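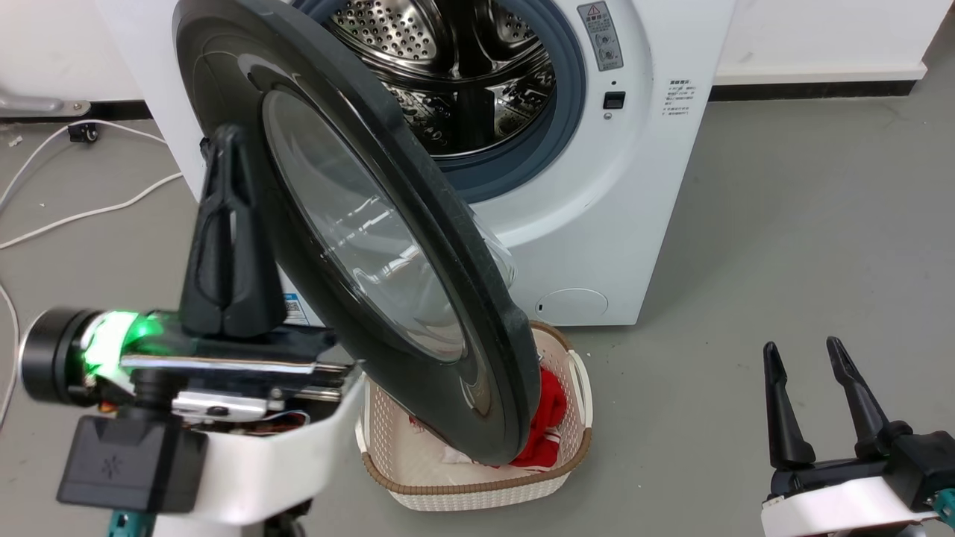
Tradik's new blu-ray of Daltau finally showed up and I got through it in 2 nights. Cult sci-fi series, one season, most of us only ever had fuzzy tapes. The picture is a huge step up. You can see the model work on the station now, rivets and all. The airlock still looks like a front-loader to me, round door, dark rim, glass bubble in the middle, steel with little holes behind it. Same as a washer with the door swung open. Love it anyway. Colors are strong, blacks a bit crushed in the pilot, fine after that.

Sound is mono. Clean, no hiss. Subtitles are ok but they spell Captain Iturra 2 different ways in the same episode, come on.

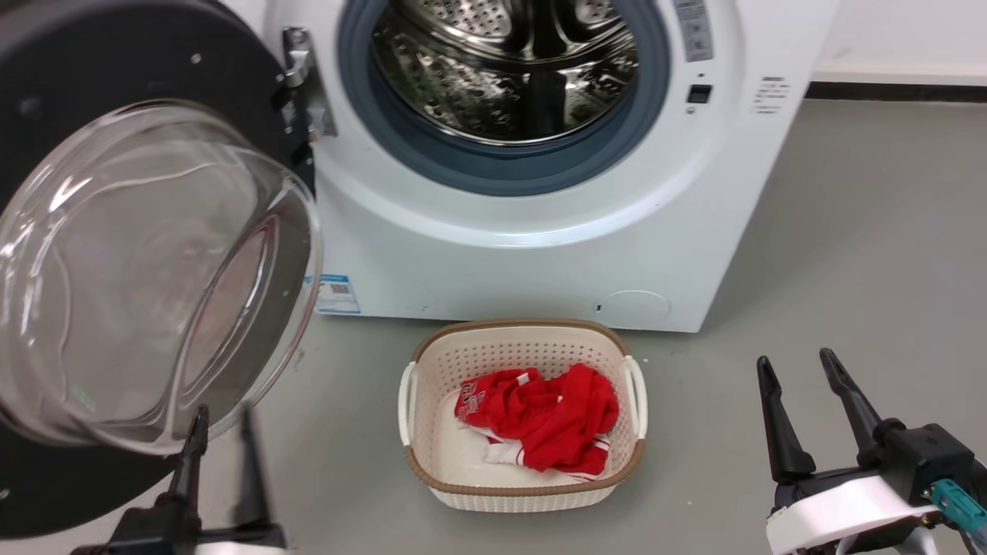 Extras are where it gets thin. One 30 minute making-of, a stills gallery with up to 200 photos, no commentary at all. The best bit is the effects guy going over the Meline, the little escape ship in episode 5. Its cockpit was a thick glass dome in a black ring, on a metal hinge with the screws showing. Like a washing machine door, pretty much, and once he's pointed at the hinge you wont see anything else. Would of watched an hour of that.

Menus are slow. Case is flimsy, mine came with a cracked hub. Discs fine.

4 out of 5. Buy it if you still have the tapes. If you're new, maybe wait for a sale in June.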